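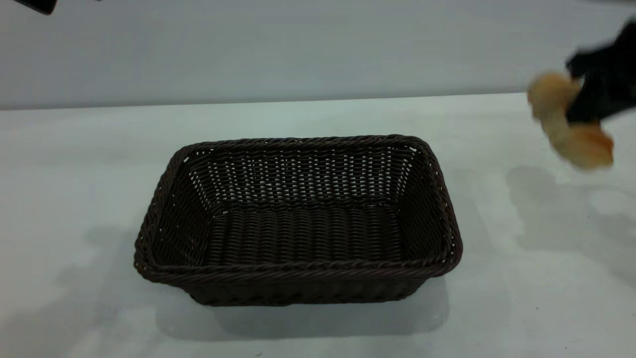
Skarico reports first results from dark plastics sorting trial

January 2022 — Skarico, which operates a materials recovery plant for bulky household waste, has published first results from a trial aimed at recovering dark-colored plastics. The trial covers storage boxes, garden furniture, planters and woven baskets, most of which are currently sent for incineration.

Dark plastics are a known problem for optical sorting. Most plants identify polymers by shining near-infrared light on items as they pass along a belt and reading what comes back. The carbon black pigment used in many black and brown products absorbs most of that light. The sensor then has too little signal to work with, and the item is ejected with the residue.

The trial line uses a mid-infrared sensor supplied by Stokard, mounted after the existing near-infrared unit. Items that the first sensor cannot identify are passed to the second. Of 800 test items run through the line, 604 were assigned to the correct polymer group. The remainder were either misread or left unclassified, and Skarico has not yet given a split between the two. 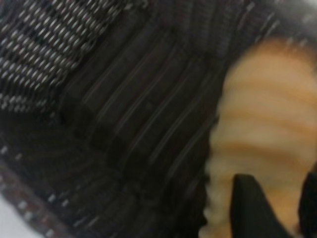 Errors were concentrated in woven and braided goods. These often combine more than one material, for example a polyethylene strand over a metal or polypropylene support, and the sensor reads only what is on the outside. Gaps in the weave also let the belt show through, which adds a second signal to the reading. Solid molded items such as crates and planters gave the fewest errors.

"Shape is now a bigger source of error than color," said Ilona Deák, process engineer at Skarico. "With flat sheet we get a stable reading. With anything open or textured, we need several readings and a rule for combining them."
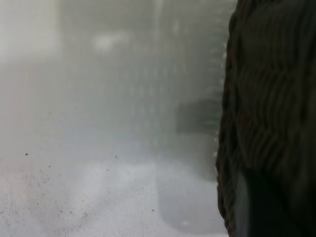 The trial also recorded how surface texture affects the sensor. Smooth, matte parts reflected evenly, while embossed and ribbed parts did not. On a dark surface with wavy ridges like those in the photo, the light catches along the crests and the areas between stay dim, so a single point reading depends on where it happens to land. Software changes now being tested by Grollarance average the readings over a wider strip of each item.

The line can handle up to 1000 kilograms of mixed material per hour, below the rate of the main plant. Skarico said a higher belt speed would be tried once the software changes are in place — no target has been set. Sorted polyethylene from the trial is being sent to the compounder Olivares for melt-flow and odor tests.

A second set of results is due in July.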